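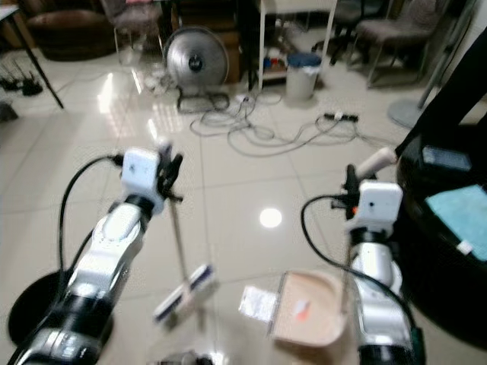 I have owned three vacuum cleaners in my adult life and I've resented every one of them. The first was a hand-me-down that smelled of hot dog (the animal, not the snack). The second was a Multitz, bought in a sale, which had a light on the front like a small lorry and a cord that was always one room too short. The third is cordless and spends its life on charge in the hall, and whenever I want it for thirty seconds it has a flashing red light instead of a battery.

So I'd like to put in a word for the dustpan and brush. It cost me £7.40 for my last set, if I've kept the right receipt, and it has never once needed a filter.

I should say what sort of floors I'm talking about. When we moved to Hurkudow the whole ground floor was tiled, that shiny beige tile which looks wonderful for the first ten minutes after you mop it. I'd come from a flat with carpet the colour of porridge, and carpet is a great keeper of secrets. You could lose a biscuit in it for a month. Shiny tile keeps nothing to itself. One scrap of paper in the middle of the room and it might as well have a spotlight on it. A bit of thread, the corner off a crisp packet, a dead leaf that came in on a shoe, there they all are, glowing away.

And what do you do about one scrap of paper? You don't get the vacuum out. Well, you might, but I've lived with somebody who did, and I can tell you it's no way to spend an evening. Out it comes, find a socket, discover that the power strip is full because there's a fan and two chargers and a lamp on it already, unplug the wrong thing, plug everything back in. By then you've moved more cable than dirt. I have a real dislike of cables on a floor, as it happens. You can't sweep under them and you can't quite sweep round them either, and they collect fluff underneath as if they were being paid for it. The vacuum just adds another one to the heap, and then tries to eat it.

With a brush and pan you crouch, you flick, you stand up. Done. Bin. If the bin's in the same room, and I do think every room where people sit ought to have one, it's a job of about nine seconds.

People will say pick it up with your fingers, then. Fine, for one bit of paper. But there's never just one! You get down there for the paper and find the crumb next to it, then the grit, then something orange you can't identify, and now you've got a palmful of nonsense and you need your other hand to open the lid.

I do have views on the equipment. There's a trend for very stylish little sets, all pale wood and horsehair, hung on a leather loop by the back door. I was given one of these, a Duman, and it was beautiful, and the bristles were so soft that they simply stroked the crumbs and wished them well. What you want on tile is a bristle with some spring in it, cheap plastic is perfect, and a pan whose front edge sits flat against the floor. That edge is everything. If it's warped by even the thickness of a fingernail you'll get the line. You know the line. The thin grey line of dust that won't go up and over, so you shuffle the pan back an inch and sweep again and now the line is shorter but still there, and you do it again, and in the end you look both ways and blow it under the cupboard.

I'd also argue for a handle you can hold upright. My knees aren't what they were, and the flat sort, where your knuckles scrape along the floor behind the pan, belongs to the young. The long-handled pans you see in cinema foyers are the luxury end, and I've been tempted (Londent do one with a lid that flips shut as you lift it, very satisfying), but I think the short brush gives you better aim. With a long one you're playing golf.

Then there's the matter of fans. In August we have one going on the floor from breakfast until bed, and anybody who sweeps with a fan running deserves what they get. I've chased the same paper napkin the length of the kitchen. Switch it off first, wait for the blades to stop, then sweep. It took me two summers to learn that and I'm passing it on for free.

My sister-in-law has gone the other way entirely and bought a very good machine with 40 pages of instructions, and her floors are cleaner than mine, I'll admit that. I wouldn't dream of doing a whole house with a hand brush. There's still a place for the big clean once a week, furniture shoved about, the lot. But most mess isn't big. It's a bit of something by the table leg, and then another bit of something tomorrow, and for that I want a tool I can grab off a hook with one hand while the kettle's on.

Mine hangs next to the bread bin, which my mother would have thought disgusting. The pan has a chip out of one corner now and I've been meaning to replace it since spring.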